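[Stumdale-Prints] Re: Idik portfolio, captions and the missing box

From: Nerea Barrios
Date: Tuesday, February 22, 2022
To: Stumdale-Prints list

On the Bermúdez captions, Paul wrote:

> I have now been through the second box and I make it 387 prints, not
> the 600 we were promised. Does anyone know if Samberg ever sent the
> rest? Also, half the backs say "harbor" and the other half say
> "market", and they look like the same street to me. I would like to
> get the wall labels to the printer before I retire or die.

Paul, I can help with the first part and make the second part worse.

Samberg did send the rest. It went to the old address in January and sat there under a stack of frames. I picked it up on my way home and it is now in my hallway, where I walk into it every morning. Please don't start numbering until you have it, or we will end up with two number 12s again, and I am still getting letters about the last time.

As for harbor and market, Bermúdez wrote her captions years after she made the pictures, from memory, in a moving car if the handwriting is any guide. Idik had its market right behind the harbor wall, so she could be correct both times. My vote is to print what she wrote, in quotation marks, and let visitors argue about it by the coffee urn. Putting "street, Idik" on every label would be safe and would also send people straight to the coffee urn.
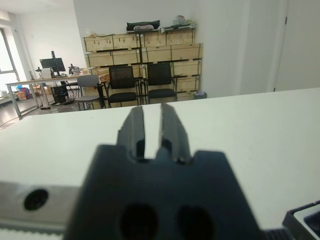 The bigger worry is the tone of the prints. The early ones are warm and brown and the later ones are nearly blue, and the Samberg list calls all of them "black and white" with a confidence I envy. If we hang them by date, the room changes color halfway down the long wall. I like that. Lighting will not.

The frame quote came back at 697, which includes glass but apparently not hooks. I have asked what they think holds a picture up and will report back.

Can somebody with a car bigger than mine collect the box on Thursday? It doesn't weigh much, it's just an awkward shape, and the cat has started sleeping on it.

Nerea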